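Home | Stations | Checklists | Archive | Contact

Tritircombe handling site, Station 32
Pre-session check, hand-held grippers
Date: 16/08/2024
Rule set: Gisura bench rules, January issue

1. Station frame and warning labels
PASS. Upright and crossbar bolts all tight. Labels clean and well stuck down. Lovely to see after the last round!

2. Cables
PASS WITH COMMENT. Plugs seated, no nicks in the sleeving.
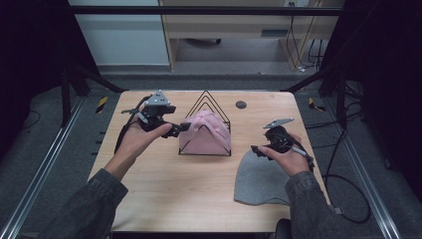

The cable rule is my favourite in the whole set, because it's so simple and it saves so much bother: slack goes outwards, never across the work. With one gripper each side of the rack, the left lead should drop off the left and the right lead off the right, as they do at this station. Please tidy the coil on the carpet beyond the table, though. Rule 4 wants walkways clear too.

3. Tabletop and items
PASS. No splinters. Hats and wire rack match the Urar item list. Rack feet checked for burrs by fingertip, none felt.

4. Gripper pads
COMMENT. Pads are due a look every 2,000 cycles and the counter on this pair reads 1,953, so do it now and start fresh. Frayed foam sheds bits on knitwear, and a tired edge grips differently from a new one.

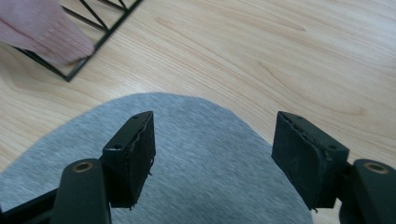 Order replacements from Melnychuk, part 647, and fit them as a pair. Wipe the housings before the new foam goes on.

5. Stop button
PASS. Pressed twice, cut out both times. Great stuff.

Next check: after pad change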